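Girari's "Uncut" Box Is Out, and I Have Questions
December 2024

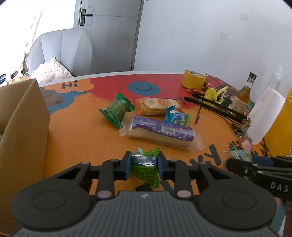
Every few years somebody decides that an old fantasy anime was secretly a masterpiece and that the only thing holding it back was the version we all saw. This time it's Girari, the sky-pirate show that half of you emailed me about when the new disc set was announced. The pitch is that the original broadcast was chopped up, the dub was rewritten, and the restored cut finally shows what the director wanted.

I've now watched the whole thing. I'm not sold.

The restored footage comes to 30 minutes across the full run. A good chunk of that is longer walks down hallways. There's one new scene that matters, the talk between Thampi and her brother on the roof before the siege, and yes, it's good. It explains why she gives up the map in the next episode, which never made sense on TV. The rest is a slightly longer bath-house gag and some extra shots of ships. I like ships. I don't know that I like them enough to buy the series a third time.

Then there's the dub. The packaging calls it "faithful," a word that gets stuck on anything with honorifics left in. Ariel Evangelista, who translated fan scripts for years before most of us had a decent connection, went through the first four episodes with me line by line and came away grumpy. The jokes are flatter. The villain of the Manatden arc, who used to sound like a tired landlord, now sounds like every other villain. The old dub invented whole conversations, no argument there, but it invented some funny ones, and you can't switch over to it because it isn't on the discs.

The claim I have the most trouble with is that the second half is "dark and mature." People say this about any show where a supporting character dies after episode 13. Girari gets gloomier, sure. It also forgets two of its own plots, drops the weather priests completely, and spends three episodes in Tilholm waiting for a boat. I suspect the mood changed when the money ran low, and all that standing around in the rain was cheaper to draw than a sky battle. A lot of fans have written very long essays about what the rain means.

Nadja Grabner disagrees with me on nearly all of this and asked me to say so. She thinks the Tilholm episodes are the best in the series and that the waiting is the point, with the crew learning they don't have anything to say to each other once they stop running. I rewatched them with that in mind. The middle one does work better than I remembered. The other two still have the recap problem, where the first several minutes are footage you saw last week.

About the price: the set is $200, and the numbered run is 2678 copies. Mine has an art book of 226 pages, nicely printed, with storyboards for the roof scene and a lot of costume sketches I'd never seen. If you collect production art, that may settle it for you. If you only want to watch the show, wait for the plain edition they've hinted at for February, and maybe wait for someone to confirm that the old dub is on it before you order.

Send your angry letters to the usual address. I'll print the best ones next time, including the ones about the rain.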